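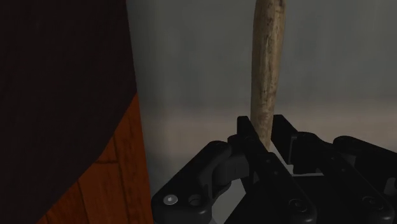

A simulated grasp at Uson, seen from just behind the gripper, with a thin stick between the two fingers.

Pallavi Upadhyay spends most of her working day steering a gripper that doesn't exist. She runs data collection at Uson, a small group in Malldale that teaches robot arms to pick things up, and nearly all of this year's examples have been recorded in simulation.

"People expect the hard part to be the model," she says. "Most of my week is deciding what goes in the training set and what gets thrown out."

The current set holds 1,092 examples. Each is one attempt by a person using a hand controller, recorded from start to finish along with the joint positions and the view from a virtual camera mounted near the fingers. An attempt lasts 30 seconds at most. If the operator hasn't finished by then, the recording stops and is marked as incomplete.

Long, thin objects have taken up much of the time since April. Upadhyay says a block is forgiving, because the fingers can close a little off centre and still hold it. A stick is less so.

"You come in slightly crooked and it pivots," she says. "Then you've got a recording of somebody chasing a stick. We keep a few of those, if the person recovers well. If they just get lucky, it goes."

She and Narendra Nigam, who built the simulated rooms, have disagreed about how plain those rooms should be. Nigam started with grey walls and a timber surface and wanted to leave them alone until the grasps were consistent. Upadhyay wanted the colours and lighting changed from the first day.

"I lost that one," she says. "He was probably right. When something went wrong we could tell it was the grasp and not the wallpaper."

Nigam puts it differently. "I only had two weeks to build them," he says. "Plain was what we could afford."

The view from the camera is another sore point. Large objects can sit close to the lens and block a good part of it, and new operators often ask whether those attempts should be dropped. Upadhyay tells them to carry on. A real arm working near furniture will have its view blocked too, she says, and the system needs to have seen it.

Six operators share the work. Neville Cropper, a retired fitter and the oldest of them, was slow in his first month and is now the person whose recordings she checks least.

"I go in straight and I close late," Cropper says. "The young ones close early and then fix it. The computer learns the fixing as well, so I'm told."

Upadhyay confirms this. An early version of the system had picked up a small wobble before each grasp, and she traced it to the habits of a single operator. Those recordings were labelled and set aside.

The next step is a real arm, which Uson expects to have on a bench later this year. Upadhyay won't guess how much of the simulated work will carry over. Friction worries her most, she says, and after that the cables, which the simulation leaves out altogether.

"I'd like to start with the sticks," she says. "We've put the hours into them."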